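**Sticker** is the everyday name for a piece of paper, vinyl or plastic film that is printed on one side and coated with adhesive on the other. Stickers are used for labeling, advertising, repair marking, schoolwork and decoration. This article covers decorative stickers used on household surfaces such as doors, cabinets, appliances, luggage and wall panels.

## Materials

Most decorative stickers sold for home use are made of paper or vinyl. Paper stickers are cheap and easy to tear, and they stain when they get wet. Vinyl stickers cost more, but they bend without creasing and can be wiped with a damp cloth. A clear top layer, called a laminate, is often added to protect the ink from scratches and sunlight.

The adhesive may be permanent or removable. Permanent adhesive grows stronger over the first day or so. Removable adhesive stays softer and is meant to peel off in one piece, although old stickers of either kind can leave a residue.

## Cutting and borders

A sticker cut all the way through to the shape of its design is called die-cut. One that is cut only through the top layer, leaving the backing sheet whole, is called kiss-cut. Both types are usually cut a small distance outside the artwork, which leaves a plain margin.

The margin is most often white. It allows for small errors in cutting, and it separates the artwork from whatever is behind it. On dark surfaces the white margin is the first thing the eye picks up. On pale surfaces it nearly disappears, and the printed shape seems to sit directly on the material.

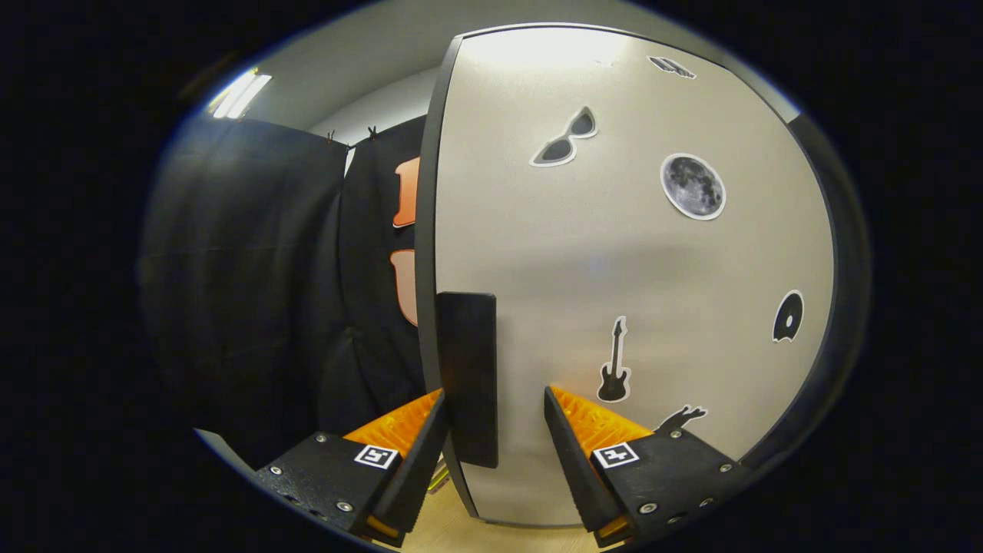
Motifs for household stickers tend to be simple shapes that can be recognized from across a room. Music, space, animals, food, plants and travel are common subjects, and packs of mixed designs are sold in counts of 40 or 50. Solid silhouettes are popular because they need only one ink color and stay readable at small sizes. A black electric guitar and a vinyl record, as on the white panel, are typical of the music group, and the gray moon near them belongs to the space group. Sunglasses appear in many general packs with no set theme.

## Arrangement

There are two usual ways of arranging stickers on a large surface. In a scattered layout, each sticker has open space on every side and is set at its own height. In a packed layout, often seen on laptops and skateboards, the stickers overlap until little of the surface shows. Scattered layouts are easier to change later - one sticker can be lifted without disturbing the rest.

Curved surfaces call for smaller pieces. A large sticker pressed onto a curve may wrinkle or lift at the edges, and stiff paper does this more than thin vinyl. The usual method is to fix the center first and smooth outward with a cloth or a plastic card.

## Removal

Warm air from a hair dryer softens most adhesives. The sticker is then pulled back slowly at a low angle. Remaining glue can be rubbed off with cooking oil or rubbing alcohol, tested first on a hidden spot, as alcohol can dull some paints and plastics.

## See also

- Decal
- Label
- Wall decoration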